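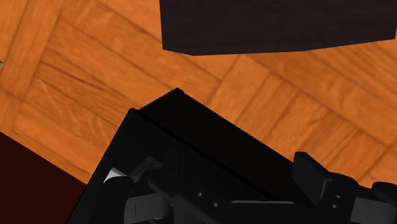 Block-pattern parquet in warm orange and amber tones, with darker seam lines.

I had wanted to see the Vollach flooring mill for years, and in July it opened its doors to the public for an afternoon. The mill makes solid wood blocks for parquet and has done little else in all its time. Entry was free, but you had to book a slot for the tour. Mine was at two o'clock, and I got there early enough to have a look at the yard first.

The yard is where the timber waits. Oak arrives as rough boards and is stacked outside under a long tin roof, with thin strips of wood between the layers so that air can get through. Our guide said that a board spends over 700 days there before it goes into the kiln. Each stack had a tag stapled to the end with a number and the month it came in. It smelled of vinegar more than of wood, and several people in our group remarked on it. Fresh oak does that.

From the yard we went into the kiln building, which was warm and rather dull to look at: four steel doors and a panel of dials. The guide explained that the last bit of drying is the part that goes wrong most often. If it is done too fast the boards split at the ends, and those ends have to be cut off and burned in the boiler. The boiler heats the kilns, so the waste is at least put to use.

The cutting hall was the best part of the visit. We were given ear defenders at the door and told to stay behind the yellow line. The boards are planed, sawn into strips and then cut to length by a machine called a Zeken, an old green thing that the mill bought second-hand and has rebuilt twice. It makes a noise like a very large stapler. At the far end the blocks drop on to a belt and are sorted by hand into three grades. The top grade has an even grain and no knots. The lowest grade has plenty of knots and some pale sapwood, and I was surprised to hear that it sells fastest. People like a floor with some marks in it – or they like the price.

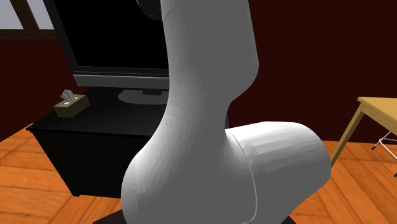
After the cutting hall there was a short talk on laying patterns. Herringbone is still what most customers ask for. Basketweave, where small groups of blocks are set at right angles to each other, is less popular but easier for a beginner, as the pattern is made of squares and the mistakes show up early. The speaker laid a square metre of it while he talked and did not seem to look at his hands much. His advice was to start from the middle of the room, leave a gap at the walls, and keep the blocks in the room for a week before opening the packs.

There were questions about finishes. The mill recommends a hard oil called Inda, which goes on in two thin coats and can be patched later without sanding the whole floor. Lacquer lasts longer in a hallway, he said, but once it wears through you have to take it all back to bare wood. Somebody asked about underfloor heating and got a long answer, most of which came down to keeping it low.

The old part of the mill has a small display on the first floor. It has hand planes, a few account books and a sample board from the Krasniqi dance hall, which was fitted out with blocks from Vollach and has been sanded so often that the wood is now less than half its first thickness. The sample was cut from a corner when a new doorway was put in. You can feel the dip in it with your thumb.

There is a shop by the gate selling offcuts, oil and seconds. A mixed bag of 100 blocks costs far less than the boxed ones and I bought two, which was a mistake as I had come by bus. The stop is a ten-minute walk from the gate, uphill. The 241 runs every half hour until six.

The tour took an hour and a half. Stairs are the only way up to the display, and the cutting hall floor is dusty, so wear old shoes. Tea was served in the canteen, with a decent plum cake.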